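Section 6. Comparing finger sets on cable parts

Use this procedure when choosing between the Sirner and Martens finger sets on a Skerngate two-arm bench. Allow 95 minutes per set.

1. Home both arms and open the grippers fully.

2. Load finger profile 10 on the controller. Leave the grip force at the default for the first round.

3. Jog the wrist down over the part until the fingertips straddle the wires. For harnesses with a sleeve, aim to close on the sleeve — never on a connector.
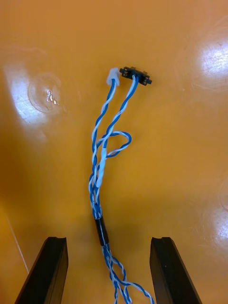
Tresetdale wrote in to say the default force is too high for thin twisted pair, and that they start at half and work up. Either approach is fine, provided both finger sets get the same starting force.

4. Close, lift and hold. Record a pass or a fail on the log sheet, then release.

CAUTION: Keep hands clear of both arms while the controller shows RUN.

5. Repeat with the other arm. Sort parts by type into the yellow bins and keep the centre tray free of parts until step 6. A sheet of white paper in the tray cuts down glare off the steel.
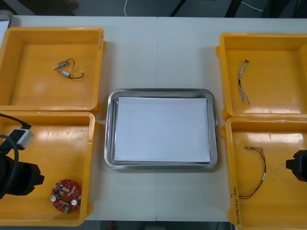
Do both arms need the same finger set during a comparison?
Fit matching sets for the first round. Mixed sets can be tried afterwards, but log them on a separate sheet.

6. Run the transfer routine, bin to tray. A full run is 483 cycles.

NOTE: If a finger pad shows wear before the run ends, stop and write down the cycle number. Don't swap pads mid-run.

7. Save the log before changing fingers — the controller clears it at power-off.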